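15 Jun 2024

Workshop notebook, finishes and interior surfaces. Entry by C. Lombardi; to be read by O. Russo before the August review.

The purpose of the day's work was to settle the cleaning and care instructions for the beige wall finish in the corner area of the Plallham fit-out. The supplier's sheet (Fabbri) covers general dusting and says very little on corners, fittings or the removal of adhesive marks. The gap has been open on our list since the first delivery and should be closed before the Tivley order is confirmed.

**Method.** A neutral detergent was diluted in clean water and applied with a folded cotton cloth, well wrung out. Each wall was wiped from top to bottom, following the grain, and then dried with a second cloth. The corner seam was treated separately with the edge of a dry cloth only. No spray was used at any point. Standing liquid at a seam is the most frequent cause of complaint on the Paneck job, and I do not wish to repeat that experience.

The finish is glossy, with thin wavy streaks of tan, cream and grayish brown running vertically. Streaks left by the cloth are therefore easily mistaken for the pattern when one stands directly in front of the wall, and inspection should be made from the side, with the light falling across the surface. The area next to the small white wall-mounted unit was wiped by hand with a nearly dry cloth, keeping clear of its edges.
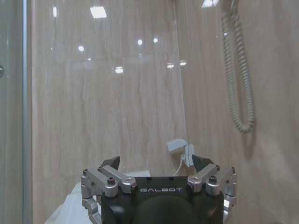 ## Observations

1. Cross-grain wiping left a faint haze on the left wall. A second pass along the grain removed it.
2. Two passes were sufficient for ordinary finger marks. One adhesive mark near the seam required 8 passes and should be tried again with a plastic scraper.
3. The microfiber cloths from the general store shed lint on this finish. Cotton is preferred until a better cloth is found.
4. The surface area for the full Tivley order is given as 3,525 square feet. The detergent quantity in the present estimate was worked out for 1,000 and must be corrected.

## Points to be settled

- Ottavio Russo to ask Fabbri whether the seam may be resealed on site, and with what product.
- Wording for the care sheet: "damp cloth" is too loose – I propose "cloth wrung out until it no longer drips."
- Whether the wall-mounted unit should be removed before the yearly deep cleaning or masked in place. I favor masking, subject to the electrician's opinion.
- The spare cloths are in the second drawer, left side. Used ones are to go in the wash and are not to be put back with the clean stock.

C.L.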